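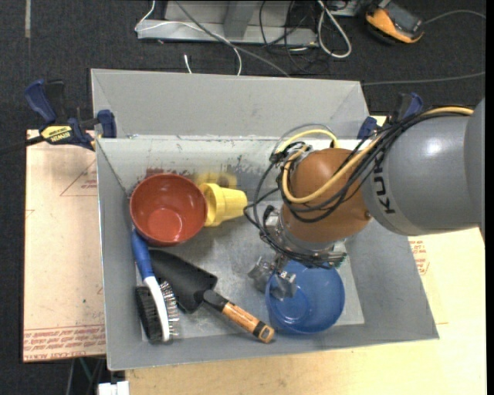

From: Gilles Delaunay
Date: Jun 5, 2020
To: bin-picking list
Subject: Re: Two-finger gripper in a metal bin, which fingers?

Anselm wrote:

> We are choosing between the Skireck and the Memel two-finger
> grippers for a KUKA arm. The parts are mixed household items in a
> steel bin. Has anyone run both on the same set of objects? I care
> most about bowls and anything lying against a wall. Also, how do
> you keep the bin from moving when the fingers hit it?

Hi Anselm,

Yes, we ran both, 300 picks each, same arm and same objects: a blue plastic bowl, a dark red bowl, yellow stacked cups, a hand brush and a garden trowel. I dumped them in again after every 18 picks so neither gripper got an easy layout.

Bowls first. The only grasp that worked well for us was one finger inside and one outside, coming straight down over the rim. The Skireck fingers are blocky and need more room on the outside, so if the bowl is tight against the wall the planner gives up. The Memel fingers are thinner and get in there, but they bend a little and the bowl turns as it comes up. With the bowl out in the open I saw no difference.

The cups are harder than they look when the stack is on its side. Both grippers can close across the stack, and both sometimes lift only the outer cup. We have not solved that.

For the trowel, go for the handle. The blade is flat on the floor of the bin and neither gripper can get under it. The brush is fine by the body, but our depth camera often mixes up the bristles and the wall behind them. Shiny metal does not help there either. We put a Texier camera in for a few days and got fewer holes in the depth image, but it was slower per shot.

As for the bin moving, we use two bar clamps at the far corners, pads on the metal. Put the clamps in your collision model. I left them out at first and lost 9 picks to protective stops before I added them.

Watch your cables too. Ours hang loose around the wrist and I limit the last joint on account of that. We are going to try a Dandix sleeve.

If you mostly have bowls near walls, I would take the Memel. For everything else I would stay with the Skireck, it holds the trowel much better.

I can send the pick log if you want it, one line per pick.

Gilles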